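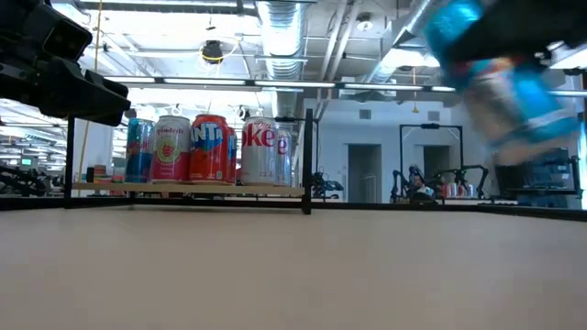
Part 2: Grouting your tile

Okay, the tile is up and the thinset has had its overnight rest. I know you want to get the grout on right away (I always do!), but go press on a few tiles near the corners first. If any of them shift, give the whole wall another day.

1. Pull out every spacer. The ones behind the faucet love to hide, so run a fingertip along each joint.

2. Scrape out any thinset sitting high in the joints. I use an old utility blade and go slowly, especially with a polished finish.

3. Wipe the tile down with a barely damp sponge and let it dry.

Note: If your tile is natural stone, seal it now, before any grout goes near it. I skipped this on my first bathroom and had gray shadows around every white tile.

4. Mix the Skiltton unsanded grout with clean water until it looks like thick peanut butter. Let it sit as long as the bag says, then stir again. Don't add more water after that, even if it feels stiff.

5. Load your float and push the grout in at a diagonal to the joints. Work in a small patch – an arm's reach each way is plenty.

6. Hold the float nearly upright and scrape off the extra.

7. Once the grout firms up, wipe with a wrung-out sponge, rinsing it often. You'll want 2 buckets going, one for the dirty rinse and one for the clean.

Caution: Wear gloves and a dust mask while you mix. Grout powder is rough on skin and lungs, and please don't pour leftover rinse water down the sink.

8. Leave the inside corners and the line where the tile meets the counter empty. Those get caulk, which we'll do in Part 3.

9. Buff off the haze with a dry cloth the next morning. For a stubborn spot on glazed tile, go over it gently with a white nylon pad.

Did you get a rough edge where a tile was cut? Rub it down with a 200 grit pad, then finish with 800. Jolien Aerts wrote to ask if this works on the Palomino glass sheets too – yes, but keep the pad wet and go easy!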